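1/ Tuesday update on the laundry project, for the three people who keep asking and the one who keeps muting me.

2/ Lionel Inskip's idea, which I was rude about in August: stop teaching the policy to fold. Teach it to find an edge, pinch it and lift. Then decide what to do next from the wrist view alone, no overhead camera.

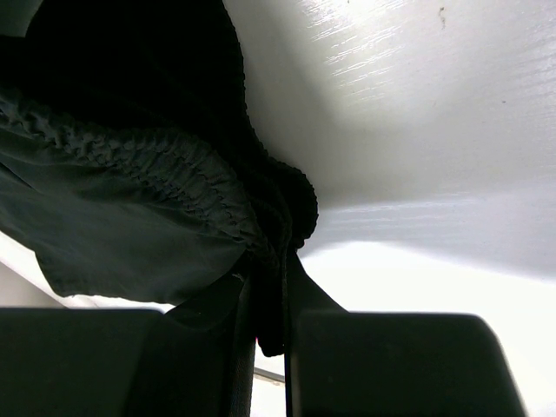
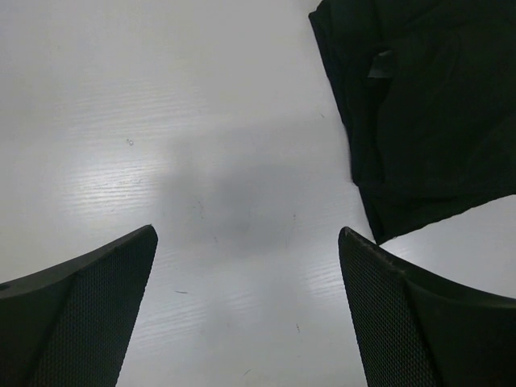
*Wrist view, black cloth on the pale table: pinched in the first, fingers empty in the second.*

3/ Black fabric is where our old method went to die. The segmentation model (Nindix, may it rest) saw a hole in the table and politely reached around it.

4/ The new one mostly ignores what's inside the outline and scores the outline itself. Corners, hems, anything ruffled. Elastic scores absurdly high. It loves elastic more than I have loved some apartments.

5/ Numbers: 200 attempts on dark garments. The old method got a usable first grasp on 41 of them. Lionel's missed 8 in total. I have rerun this looking for the bug and found only a typo in my own name.

6/ Caveats before Reviewer 2 gets here — one table, one gripper, lighting we picked. "Usable" means the cloth stayed in the fingers for 20 seconds. It does not mean anything got folded. My floor is still covered in shirts.

7/ Next is the Kellard set, all white garments on this same pale table. I expect to be humbled. Draft goes to Baloyi after that, with Lionel as first author, as he has mentioned.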